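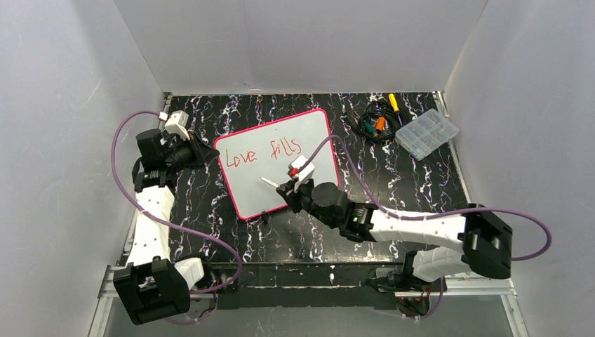

The writing cell at Gestomell. Two words on the board, marker in the right gripper.

Notes from the Gestomell lab visit, typed up on the train so excuse the state of them. I had 13 pages of scribble and a dead phone by the end. Putting down the software stuff first while I still remember it, the building tour can wait.

Got there a bit after 9 am. Coffee, badges, short hello from Styliani Sotiropoulos who heads up the software side. No slides, thank goodness. She said the cells were running and we might as well go stand next to them. 18 of us in the visiting group, split in two. My half got the writing cell first, the other half went to the planning demo and then we swapped.

Writing cell

Two arms, marble-look tabletop, grey walls on three sides. Task is to write on a small whiteboard with a marker. Looks like a party trick, and one guy in our group said so out loud. Jannik Steinbach runs this cell and took it fine. His point: handwriting shows up every control error you have. If the arm lags, the letter leans. If the pressure estimate is off, the line skips or the pen skids. You don't need a plot, you read the board.

The board had "Love" and "fills" on it in red while we were talking, climbing a little to the right because the board sits at an angle. The angle is on purpose. They used to tape it square to the table, and the policy learned table coordinates and fell apart when anyone bumped it. Now the board goes down any old way before every run and perception has to find it.

How they find it: overhead camera, segment the border, fit a rounded rectangle, get a pose. The pinkish-red border helps a lot. Red ink close to a red border was a headache for a while, the mask would grow little whiskers into the letters. Fixed by fitting the outline only and ignoring anything inside it. Pose gets refreshed between strokes, not during. I asked why not during and Jannik said the arm covers too much of the board once it is writing and the fit jumps. They tried a filter. Filter made it smooth and wrong.

Control stack, as far as I got it down:

Policy puts out short chunks of tip positions in the board frame, plus a pen up / pen down flag.
A small layer turns those to joint targets and blends one chunk into the next.
Bottom loop is plain impedance control at 200 Hz. Soft along the board normal, stiff in the plane.

The blending layer got the most questions. Without it you get a tiny hitch where chunks meet, and in a round letter the hitch shows up as a corner. He pulled up old logs on the laptop and you could pick out the chunk edges by eye. They now overlap the chunks and weight the newer one more as it goes. Simple. Took them a month to trust it, he said, mostly because of a timestamp bug that made everything look worse than it was.

Uneven letters don't bother them much. Training data came from people driving the arms by hand, and people driving arms have ugly handwriting. 4000 demos so far, not all of them writing. What they score is whether a reader can read it, and whether the pen left the surface when it should have.

Someone asked what the left arm is for. Steadying the board, in the runs that need it, also passing things across. Both arms live in one planner, so even a waiting arm is an obstacle to the other one. Cables are not in the collision model! Asked twice to be sure. They keep a fat margin around the elbows and leave it at that. Styliani would like a proper cable model, Jannik would like a week off.

Planning demo

Swapped rooms before lunch. Makis Lazaridis, fast talker, good. This was the two-arm planner by itself, mostly on a screen. Their tool is called Lirklow, which is the replay and debugging thing everybody there has open all day. You load a run and scrub through it, and under the timeline you get what the planner thought it was doing: candidate paths, the one picked, why the rest got thrown out. "Why" is a short text tag. Too close to self. Joint limit. Too slow. Sounds basic. I have worked with planners for years that just tell you "no plan found" and go quiet, so I was jealous.

You can also fork a run. Pick a moment, change one setting, re-run from there in sim and see the two side by side. Makis changed the margin around the elbow and the second version went the long way round, nearly doubling the move. Nice clear demo of what padding costs you.

Weak spot: sim has no pen friction. Anything to do with contact they still tune on the real cell. Makis was open about that when Pui-shan Tse from Jeverberg pushed him on it. She pushed pretty hard. Her team does contact-heavy work and she thinks forking a run without contact gives you false comfort. He half agreed. Argument carried on into lunch, I had the soup.

Afternoon

Shorter. Fotis Vasilakis on data tooling. Every run gets saved with the software version, the calibration file and the operator notes stuck to it, and you can't start a run with the calibration missing. It just refuses. People hated this in the begining, he said. Now they have a search box where you type something like "pen dropped" and get the runs back. Works off the notes, so it is only as good as what people type. Some notes say "bad". That's the whole note.

Calibration check is a habit to steal: before the first run of the day the arm touches the pen tip to four points on the board, and if the error is over the limit the cell locks till somebody redoes it. Takes a couple minutes.

Questions I didn't get to ask

What happens when the marker slips in the grip mid word? Does anything estimate the tip again or is it fixed at pickup?
Would the border fit work on a plain white frame?
Is Lirklow ever getting released. Makis smiled and looked at Styliani. Styliani looked at her coffee.

Liapis is next on the visit list, some time in August, more mobile stuff than arms I think. Sign-up goes through the same form as before. If you were in the other half of the group and have notes from the planning room in the morning slot, send them over, I heard you got a diferent demo from ours and I want the bit about time scaling.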